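Stirring and Transfer with a Shared-Workshop Robot Arm: Project Report

Submitted 23rd January

1. Purpose

The aim of this project was to set up an arm in a shared workshop so that it could hold a common kitchen spoon and work over an open cup without tipping it. The arm, named Gimero by the project group, was assembled and wired at the Tapia workshop over the fall term. Work was limited to one arm, one hand and one table.

2. Equipment and Layout

The control program, Povik, runs on a laptop placed behind the operator. It sends joint positions to the arm and records the motor current in each finger. The hand is bolted to the end of the forearm, and its signal wires leave at the joint between the two. Early in the build these wires were routed too tightly, and a full turn of the joint pulled one of them from its socket. The routing was changed to leave more slack – an untidy arrangement, but one that has held through all later testing.

The tabletop is covered with a blue, carpet-like fabric. It was chosen to reduce sliding when a cup or bowl is touched from the side, and it also softened the contact when the hand was lowered too far.

3. Method

Each trial began with the spoon already in the grip. The arm moved to a point above the cup, lowered the bowl of the spoon to the rim, paused, and followed a short circular path. A trial was counted as a pass if the cup remained upright and the spoon stayed in the hand. Spills were noted separately. A total of 134 trials were completed, 97 of which were passes.

The powder was kept in a steel bowl directly beside the cup to shorten the travel between the two. This placed the bowl partly beneath the hand during stirring, and the lower limit of the wrist had to be raised to keep a safe clearance.
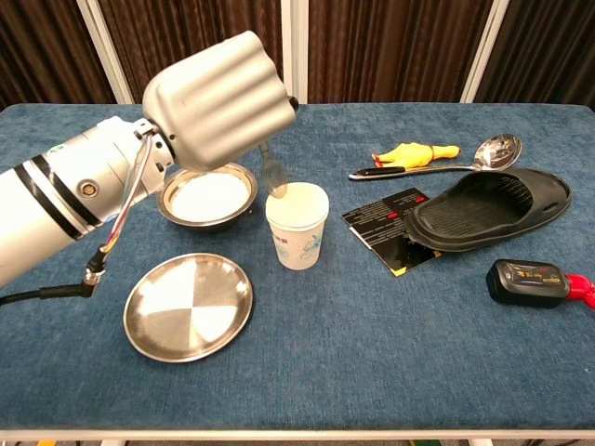 Hivetti, reading the draft, objected that a cup filled nearly to the top makes the trial harder than it needs to be, and asked whether the pass rate would mean more if the fill level were fixed in advance. The objection was accepted. Fill level was not controlled in the first part of testing, and the results should be read with this in mind.

4. Results

Most failures came from the spoon turning in the grip. A thin handle gives the fingers very little surface, and once the bowl met the wall of the cup the handle rotated. A strip of rubber tape on the inner fingers reduced the problem. In 11 trials the cup was knocked over, in each case during the approach.

Povik was set to stop the arm when the finger current passed a limit of 3000 units on its internal scale. Lower limits caused false stops during normal stirring.

5. Further Work

A fixed fill line, a heavier cup and a slower approach are planned. The group also intends to test the long serving spoon, whose black handle may suit the hand better. Picking up the spoon from the table has not yet been attempted.

Related reports
Wire Routing for Small Arms
Choosing a Table Covering for Grip Tests
Povik Setup Notes, January

Comments (2)

benchtop_r: Did the tape leave any residue on the fingers? Ours did after a week.

mlk: Please post the approach speeds when you have them. I would expect most of the knocked cups to go away at half speed.

Contact the Tapia workshop | Copyright Tapia, all rights reserved | Back to top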